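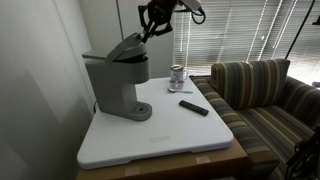
About Us

Hi, I'm Adaeze Adeyemi, and I run Skukadero with my old classmate Bello Ajayi. We measure rivers! Mostly small ones, the kind that dry to a trickle in August and then take out a footbridge in December. We look after 65 stream gauges on the Tsai and its side creeks, and we turn the readings into plain flow reports for farms, towns and anybody planning a culvert (Bello loves culverts). Our office is in Dreltotside, upstairs, so ring twice.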